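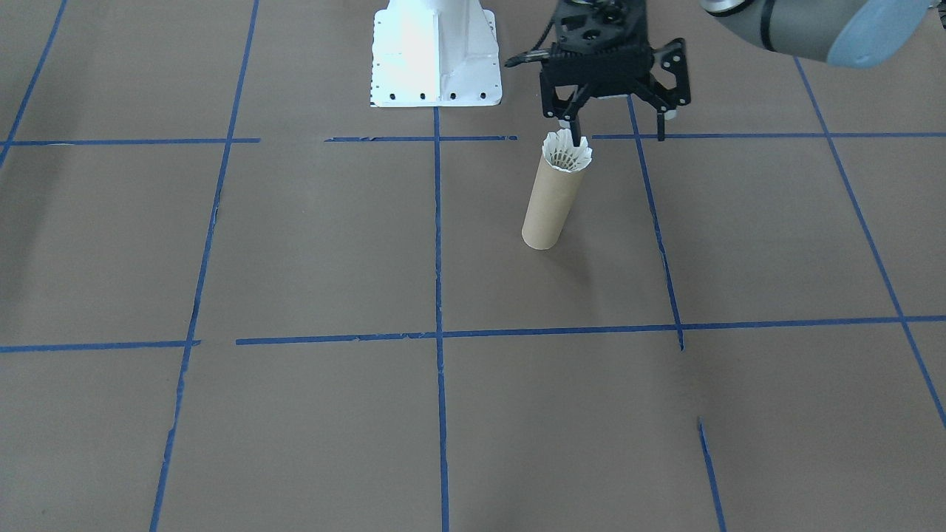 Storing Used Shuttlecocks: A Tube Layout for the Stelcombe Gym

Jaqueline Quintero
Final report, 7 August 2019

1. Background

The badminton club at Stelcombe plays with feather shuttlecocks. New ones arrive in tubes from the supplier and get used quickly. The ones that are still good enough for practice end up in a bin by the door, where the feathers get bent. At the start of April the bin held 54 shuttlecocks, and the coach sorted out the usable ones before every session.

The aim of the project was to find a simple way to put used shuttlecocks back into plain cardboard tubes, so they keep their shape until the next practice. The budget was $400 and I spent less than half of it, mostly on tubes and paper.

2. Work surface

The surface is covered with brown paper and marked off with strips of blue painter's tape. I used the tape lines to write down where the tube and the shuttlecock were at the start of each trial. Brown paper was chosen over white so that the feathers would show up clearly. The tube is close to the paper in color, but the light rim at the open end is easy to find.

I tried two positions for the tube, standing up and lying on its side. Lying down seemed like the better choice at first. A shuttlecock already rests on its side when it is put down, so it would not have to be turned very far.
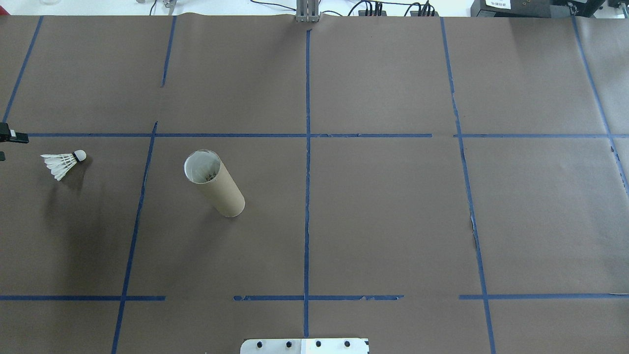
The trouble was that a tube on its side rolls. A light push on the rim was enough to turn it, and then the opening no longer faced the shuttlecock. Folded paper under each side stopped the rolling, but it added a step that people at practice would skip. Standing the tube up worked better in the trials, even though it can tip over if the skirt catches on the rim.

3. Which end goes first

All the shuttlecocks in a tube should face the same way. Cork first is the natural direction. The cork is narrow and rounded, and it finds the opening without much aiming. The feathers follow and get pressed in a little by the wall. The next cork then sits inside the skirt of the one before it, which saves a lot of length.

Feathers first is possible with a new shuttlecock, but with a worn one the loose feathers fold back at the rim. I stopped testing this direction after the first set.
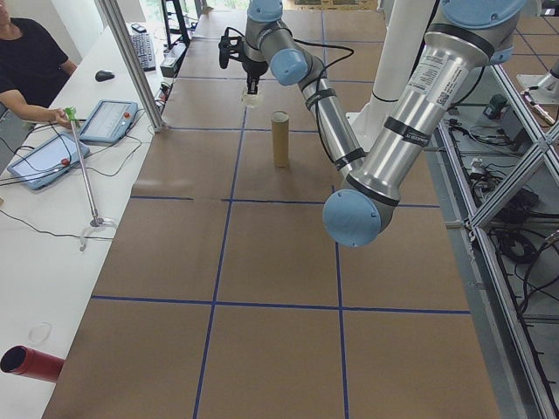

Felicidad Lacson asked at the review whether the tubes needed a lid, and said the ones in her storage closet at Kukari had collected dust over one summer. I had not planned for lids. A disk of thin card fits over the rim and can be taped on, and I have added that to the instructions for the gym.

4. Final method

Stand the tube on a flat surface with the open end up. Hold the shuttlecock over the opening with the cork pointing down. Let the cork go in, then press lightly on the feather tips until the skirt is inside. Do not twist it – the feathers overlap in one direction and can catch.

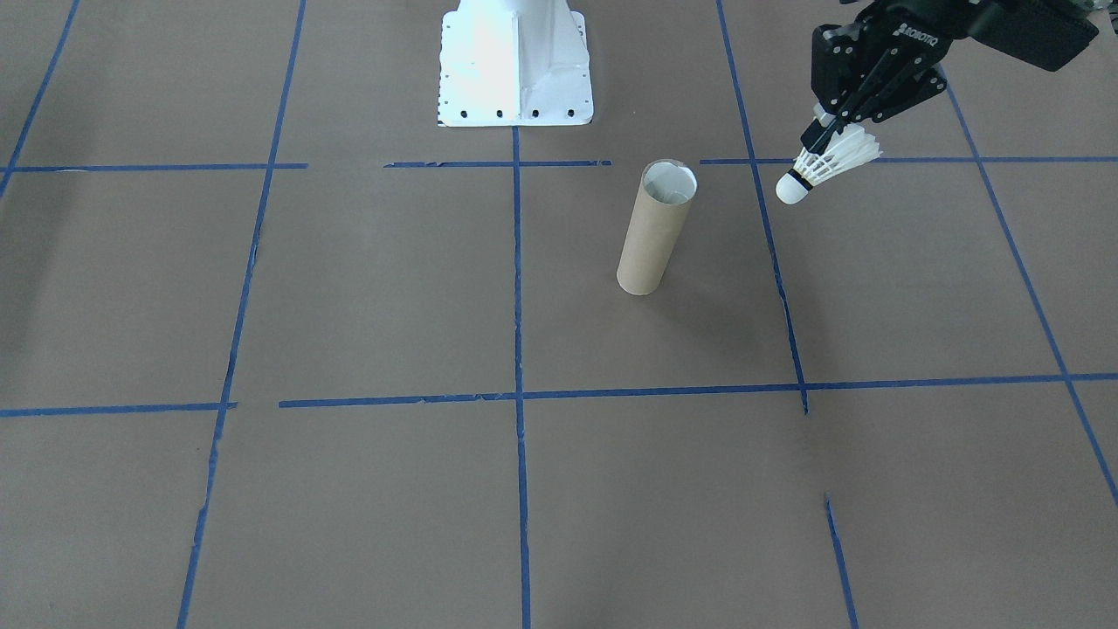 Figure 4. Tube standing upright on the taped paper, with the shuttlecock held cork down.

5. Remaining problems

Badly worn shuttlecocks still jam near the top of the tube. These should be thrown out or kept for serving drills. The cardboard also gets soft if it is stored in the shower hallway, so the tubes now go on the shelf above the net posts. I would like to try a slightly wider tube next, but the shop only sells that size by the full case.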